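3.2. El tocador y su asiento

El segundo conjunto de muebles estudiado es un tocador de dormitorio con espejo y banqueta. Lo elegimos por motivos distintos a los del conjunto anterior: es un mueble pequeño, de uso diario, en el que conviven objetos de aseo, telas y cosas que no pertenecen al tocador y acaban encima de él. En las entrevistas previas, los participantes lo nombraron como uno de los puntos de la casa que más veces se ordenan y menos tiempo permanecen ordenados.

La pieza corresponde al catálogo Drallisano y sigue un repertorio ornamental de inspiración rococó: patas cabriolé, faldón tallado y espejo ovalado con marco calado en flores. La talla del faldón tiene consecuencias prácticas. El relieve retiene polvo, dificulta pasar un paño de una sola vez y obliga a calcular la altura del asiento que se guarda debajo. Además, las telas que cuelgan del tablero quedan delante de los cajones y hay que apartarlas antes de abrirlos (figura 4).
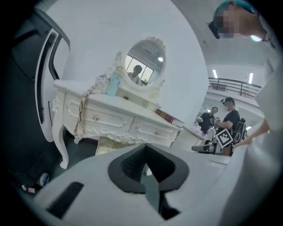 Figura 4. Tocador blanco con espejo ovalado. Sobre el tablero, una botella verde azulada translúcida y un libro de lomo rojo oscuro; una cinta de encaje beige cae por delante del primer cajón.

Para describir el estado del tablero seguimos la clasificación propuesta en el proyecto Jilstead, que separa los objetos residentes (los que tienen allí su sitio habitual) de los objetos de paso. La botella se codificó como residente. El libro se codificó como objeto de paso, aunque la decisión se discutió, puesto que varios participantes declararon leer sentados ante el espejo. La cinta planteó otra dificultad: puede entenderse como adorno del mueble o como prenda dejada allí, y el manual de codificación no prevé una categoría intermedia. Optamos por anotarla como adorno y registrar la duda en el campo de observaciones.

3.3. La banqueta como pieza móvil

En el protocolo, la banqueta se trata por separado. A diferencia del tocador, que permanece en su sitio durante toda la tarea, el asiento sale de debajo del mueble, se usa, se aparta para limpiar y vuelve a su lugar. También puede terminar lejos del tocador, como escabel o como apoyo para ropa. Su tapizado claro condiciona la manera de moverla, porque quien ordena tiende a evitar las patas y a cogerla por el borde del cojín.

La instrucción leída al comienzo era breve: dejar el dormitorio recogido, con cada asiento en el sitio que el participante considerase propio. No se indicó la posición de la banqueta ni el orden de los pasos. Tampoco se pidió doblar las telas de una manera concreta, de modo que se aceptaron como válidas tanto las pilas dobladas como las prendas colgadas. 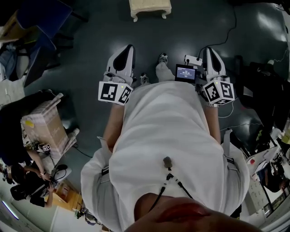

Paloma Kowalczyk objetó que una banqueta separada del tocador no debería contarse sin más como desorden, pues en muchos dormitorios ese es su lugar durante el día y solo se arrima al mueble por la noche. Propuso preguntar a cada participante por la posición habitual del asiento antes de empezar.

La objeción nos pareció fundada y modificamos la hoja de registro. La versión revisada incluye 2 campos nuevos, uno para la posición declarada del asiento y otro para la posición final. La coincidencia entre ambos se anota como sí o no, sin medir distancias. El cuestionario completo quedó en 19 preguntas.

La forma de guardar la banqueta depende también del mueble que la recibe. En un tocador de frente recto, basta con empujarla hasta que el cojín quede bajo el tablero. En uno de frente curvo, el faldón baja de manera desigual y la parte central tallada puede rozar el tapizado. Conviene entonces entrar con el asiento centrado entre las patas delanteras y comprobar el paso a ambos lados.

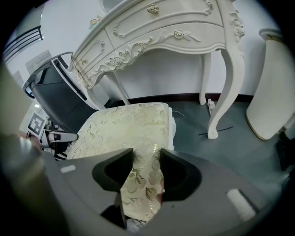 El tapizado merece una nota aparte. Las telas crema con motivos vegetales en oro pálido disimulan bien las marcas leves de uso, pero los hilos sueltos se enganchan con facilidad en la talla. Por ese motivo, la ficha de cada asiento recoge el estado de los bordes y de las esquinas, siguiendo el modelo de inventario de Pawlak con una casilla añadida para hilos y costuras.

No se repararon las piezas entre una tarea y la siguiente. Los defectos se anotaron tal como estaban y la ficha se revisó de nuevo en marzo, cuando el conjunto pasó al almacén de Valtik. Los criterios de codificación de los cajones se exponen en el apartado 3.4.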